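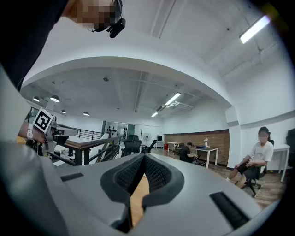 My sister asked me over dinner when she could stop folding towels. She assumed I would know, as I have spent the past year working upstairs with people who try to teach robot arms to do chores. I told her not this year, and then I spent the rest of the meal trying to explain why. I did it badly, so I am writing it down.

The short answer is that machines can do a fair number of household jobs some of the time. An arm can put a cup on a shelf. It can wipe a table if the table is clear. Two arms can fold a towel if the towel starts flat, and on a good morning they can do it when the towel starts as a heap. What they can't do yet is the whole chore, from the dryer to the cupboard, in a house they have never been in.

I kept a tally one Friday in June. We gave the arm 40 tries at picking a sock out of a small pile and dropping it in a bin. It did well with the thick ones. With the thin black ones it closed on air, or took three at once and carried them over as if that were fine. I can pick up a sock while talking on the phone and looking for my keys.

Most of my own day is spent doing chores by hand so that a machine can learn from them. You hold a gripper in each hand, and you fold, stack, pour and sort with them. It is slow. Buttoning a shirt that way took me 8 minutes the first time, and I was annoyed for all of them. It did teach me how much of housework is in the fingertips. You feel a plate start to slide before you see it. With two plastic jaws you get very little of that, and the robot gets even less.

Hiyori Oshima, who started the same week I did, came from a packing floor at Wonitz, and she is more hopeful than I am. Her point is that a shop floor is a kinder place for a robot than a kitchen. The boxes come in 4 sizes, the light stays on, and no child has left a spoon in the wrong drawer. She thinks packing and kitting will be mostly done by arms well before anyone has one at home. I agree with that, though even there she says the last bit of the job went to a person with a roll of tape.

People also ask me about the companies. Kurov has a laundry video that my whole family has seen. Altico has one with a dishwasher. I don't doubt the videos, but I would like to see the next 40 loads, with the lid of the detergent stuck on and a fork facing the wrong way.

I would pay for a machine that cleared the floor before I vacuumed. Toys in a box, shoes by the door – nothing fragile, and no harm if it takes all afternoon. My guess is some 2 or 3 years for a decent one. Towels will be later.

My sister has asked whether she can send hers to me in the meantime. I said she could if she didn't mind how they came back.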